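Bench book, finishing room
June 19, 2018

Grommets again. I know, I said in January that we were done with grommets, and I believed it at the time. But the Bermúdez boards came back onto the list (they want them hanging after all, not leaning on the ledge like last year), so every one of those big white things needs a hole, a metal ring in the hole and a strip through the ring. I cleared the long bench, found the good punch under a pile of sandpaper and got going before lunch.

First thing for whoever picks this up: the bag marked Tasska is the one to use. The other bag, the one with the torn label, has rings that look the same until you try to close one, and then the back washer wanders off sideways and you get a lip you can feel with your thumb. I wasted most of the morning's patience on those. They're now in the drawer with the odd hinges. We have nearly 3,000 of the Tasska ones from the Utitden job, so please don't order more!

Punching. I tried the punch three ways. Straight onto the bench makes a dull crunch and a hole with a fuzzy rim on the back. Onto the old cutting mat is better, but the mat bounces and you end up hitting twice, and the second hit never lands quite where the first one did. Onto the end-grain block is the winner by a mile - one good smack, clean all the way around, and the plug comes out in one piece. The block does get chewed up, so I've been turning it a bit after each board. It has plenty of life left in it.

Then the ring. Front half up through the hole, washer over the back, setting tool on top, hammer. What I keep forgetting is that the board wants to be lying dead flat and supported right out to the corners, or it sags and the ring goes in a touch cocked. I put a folded moving blanket under the overhang and that took care of it. The blanket also saves the rounded corners, which are the part everybody bumps. Two boards from the Bremon stack already had a scuffed corner when I unwrapped them, and I've put those at the back of the rack to use as spares.

Now the strips. I had in my head that these would be the easy part, and they're the part that ate the afternoon. The strip is narrow and shiny and it goes through the ring fine, but it likes to twist as it goes, and once it's twisted it drags against the inner edge. If you then pull it straight down, the pull goes into the board just over the hole. On the thin test offcut I got a proper little crease doing that, so go gently and keep the strip lined up with the middle of the ring the whole way.

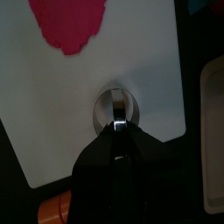 Strip down the middle of the ring, gripped just under the lower rim. Faint shadowed dip in the white just above the hole.

I've been staring at that dip. It could be nothing, or it could be the start of the same crease I made in the offcut. The way to find out is to hang one overnight with a weight on the strip and look at it with a lamp held low from the side in the morning, which is how I caught the marks on the Utitden panels. In the flat light we have in here at the end of the day you can talk yourself into seeing anything on white.

The ring itself I'm pretty happy with. It has the brushed look I wanted, and it catches a thin bit of light at the left and right of the opening, so you can tell there's a real edge in there. I did ask myself whether brushed ring plus polished strip would look mismatched. I like it! The strip is much brighter and the ring sits back and lets it be bright. If Bermúdez want it all one finish they can say so, but I'm not bringing it up.

Things I tried on the strip, in the order I tried them, so no one has to do it over:

Bare strip, cut end left square. Snags on the ring about every other time.

Cut end rounded on the belt. Much better. Takes a few seconds each and is worth it.

Rounded end plus a wipe of paste wax. Glides, but the wax gets on the white and then picks up every fingerprint in the building. I spent longer cleaning than threading. No more wax.

Rounded end, strip bent very slightly before threading. My favorite so far. It comes around the lower edge of the ring by itself and you can get hold of it without digging. I made a bending jig out of a scrap of oak and a bit of rod, and it lives on the hook by the vise. Please leave it on the hook by the vise.

Position of the hole: I went back and forth on this one. Our first drawing had it closer to the edge and I moved it in. Closer to the edge looks neater on paper, but with a board this big there isn't much meat left to hold the ring, and the first good knock would tear it. Moved in, the board also tips less when you lift it by the strip. The template is redone in the thicker card with the new position. I cut the old one up so it can't sneak back into use.

Oh, and the smaller setting tool has a burr on it. It leaves a tiny nick on the front of the ring, always in the same place. I stoned it down and it's fine now, but check with your fingernail before you start a run.

Where it stands: 30 boards in the order, six finished with rings and strips, a seventh punched and waiting for its ring. The finished ones are in the rack with tissue between them, faces all the same way. Pace is picking up now that the jig exists.

Tomorrow: look at the hanging test first thing, round off the rest of the strip ends in one go, and phone Bremon about those two corners. Also need more tissue, and a new handle wedge for the small hammer before the head flies off into somebody's coffee.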